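Zwischenbericht Greifarm-Projekt, Stand 2022-04-30
An: Lumturie Berisha, Förderstelle Hembridge
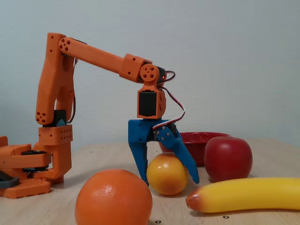
Der orange Arm mit blauem Zweifingergreifer an einer kleinen gelborangen Frucht, rechts daneben Apfel und Banane.

Liebe Lumturie,

du wolltest ja vor allem wissen, wo das Geld bleibt, also fange ich damit an (keine Sorge, es ist noch welches da!). Von den 103 Euro für Ersatzservos haben wir genau 100 ausgegeben, dafür liegen jetzt 6 Stück im Schrank. Die Kleinteile kamen von Vostum, die Lieferung war schneller da als die Rechnung.

Gedruckt wird weiter bei uns, auch die Greiferfinger. Die würde ich gern noch in einer weicheren Variante probieren, bei glatten Schalen wünsche ich mir einfach mehr Grip. Material dafür ist im laufenden Budget drin, da brauche ich nichts extra von dir.

Größer ist die Frage nach dem zweiten Arm. Ich habe zwei Angebote eingeholt, eins von Abou Zeid und eins von Viteo. Abou Zeid ist beim Bausatz günstiger, Viteo legt Netzteil und Kabelsatz dazu, und gerade bei den Kabeln haben wir uns beim ersten Mal ziemlich verkalkuliert – die hatte ich schlicht vergessen. Ich tendiere deshalb zu Viteo, warte aber noch auf die Versandkosten.

Bestellen möchte ich vor November, damit der Posten noch in dieses Förderjahr fällt. Reicht dir dafür eine Mail mit beiden Angeboten im Anhang, oder brauchst du wieder das lange Formular?

Viele Grüße aus der Werkstatt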